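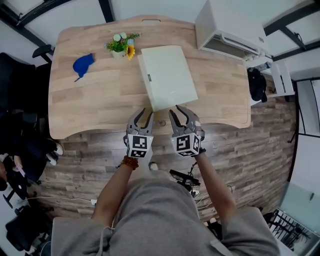

4. Caring for the worktop

The Alletti worktop is supplied oiled at the factory. It needs a fresh coat before first use and again every February, or sooner if the surface starts to look dull.

4.1 Before you start

Clear the worktop and wipe it with a barely damp cloth. Leave it to dry overnight. Keep the room aired while you work.

CAUTION: Cloths soaked in oil can catch fire on their own. Lay them flat outdoors to dry before you throw them away.

4.2 Applying the oil

1. Sand lightly along the grain with the fine pad (part 2442). Do not use a power sander on the curved edge.
2. Brush off the dust, then vacuum.
3. Stir the Prilletel oil. Do not shake the tin.
4. Pour a little on to a lint-free cloth and spread it thinly, working with the grain.
5. Wait 15 minutes and wipe off anything that has not soaked in.
6. Leave for 6 hours, then repeat steps 4 and 5.

Note: End grain takes up more oil than the top. Go over it a third time if it still looks pale.
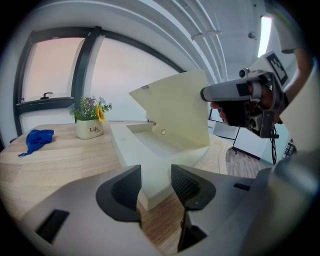

4.3 Everyday use

Put nothing on the worktop for 2 days after oiling. After that, wipe up spills straight away and stand hot pans on a trivet. Boxes and trays left in one place can leave a lighter patch, so move them now and then.

Water rings usually come out with the fine pad and a dab of oil. For deeper marks, contact Garcia spares at Urnmont and quote the number on your delivery note.

Section revised 19/10/2020, B. Dobos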